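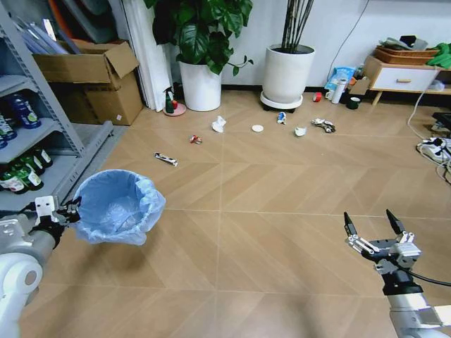

Flollell, the contract cleaning company, will raise the pay of 1133 office cleaners after an internal review found that women in its workforce were earning less per hour than men doing work at the same grade. The company published a summary of the review on 18th March and said the new rates would take effect in July. Under the old pay scale, staff who did "light duties" were paid from a lower band than staff who did "heavy duties," and the review found that the line between the two had little to do with how hard the work was. Fitting a plastic bag over the rim of a small bin, for instance, was listed as a light duty. Pushing a floor machine along a hallway was listed as a heavy one.

Most of the employees in the light band are women. Most of those in the heavy band are men. The gap between the two bands at the starting rate was 157 cents an hour, and it widened with length of service because annual raises were calculated as a percentage of base pay.

The review covered the company's office and retail contracts. It did not cover its hospital contracts, where pay is set under separate agreements, or its head office in Haverford, where a pay study is expected to begin later in the year.

Flollell said it had found no evidence that managers set out to pay women less. The summary puts the gap down to a grading system that was drawn up when the company was much smaller and was never properly revised. New hires were placed in a band by the site supervisor, usually on the first day, and the review found that supervisors tended to put women in the light band even when the job posting was the same.

"The two bands were meant to describe tasks, and over time they came to describe people," the summary says. "Employees in both bands routinely carried out the same work on the same shift."

At several sites, the review team compared written job descriptions with shift logs. Cleaners in the light band were regularly moving furniture, carrying full sacks down to loading docks and covering for absent colleagues in the heavy band. They were not paid the higher rate for those hours unless a supervisor filled out a form, and few forms were filed.

From July the two bands will be replaced by a single cleaning grade. Everyone in it will start at what is now the heavy rate. The company said no one's hourly pay will be cut, and that employees already in the heavy band will receive the normal annual raise.

There will be a separate allowance for work that calls for a license or certificate, such as window cleaning from a lift. Flollell said training for those certificates will be offered during paid hours, and that places will be given out by length of service. Under the current system, supervisors pick who goes.

Back pay is the part of the plan most likely to be disputed. The company has offered a one-time payment to cover nine months of the difference for anyone who was in the light band for that whole period. Employees who joined more recently will receive a smaller amount based on the hours they worked. People who left before the review was published will not receive anything under the offer.

The union at the company's Wollska division, which handles shopping centers, said it welcomed the single grade but would not accept the back pay terms as they stand. In a written statement, it said some of its members had been in the light band for more than a decade and that a payment covering less than a year "does not come close to what was lost." The union has asked for former employees to be included and for the company to release the full report.

Flollell has so far released only the summary. It said the full report contains details of individual pay and of contracts with clients, and that it is looking at whether a version can be published with those sections removed.

The cost of the new rates has not been disclosed. The company said part of it would be met from its own margin and part through contract renewals, and that it had begun talks with its larger clients. It would not say whether any of them had objected.

One client has already commented. Wurketti, a property management firm that uses Flollell in its office buildings, said it had been told to expect higher charges from July and had agreed to them for the rest of its contract. It said it would be asking its other service contractors, including those that provide security and reception staff, for a breakdown of pay by job grade.

Cleaning contracts are often awarded on price, and wages make up most of the cost. Contractors have argued in the past that raising pay on their own would lose them business. Labor groups say the same pressure has kept old grading systems in place, as any contractor that merges its pay bands has to do it at the higher rate.

The summary also has something to say about hours. Women in the review were more likely to be on part-time contracts, and part-time employees waited longer on average for their first raise. That is because raises were triggered by total hours worked, so a cleaner on a short evening shift could take twice as long to qualify as a full-time colleague hired in the same week. The company said raises would be tied to the calendar from now on, with everyone becoming eligible after 12 months.

Among supervisors, the review found a smaller gap. Men and women in those jobs were paid from the same scale, but men were more often assigned to large sites that carry a responsibility payment. Of the seven largest sites in the review, one was run by a woman. Flollell said openings at large sites would be posted to all supervisors in the future. Until now they have been filled by area managers without a posting.

The company has not set a target for the number of women in supervisor jobs. It said it would report on the figures each year.

Letters explaining the changes are being sent to affected employees, with the new hourly rate and the amount of the proposed payment. Employees who think their start date or hours are wrong have until the end of next month to ask for a correction. Accepting the new rate does not require anyone to accept the back pay offer, the company said, and the two will be handled on separate forms.

Talks between Flollell and the union are due to resume in Haverford next week.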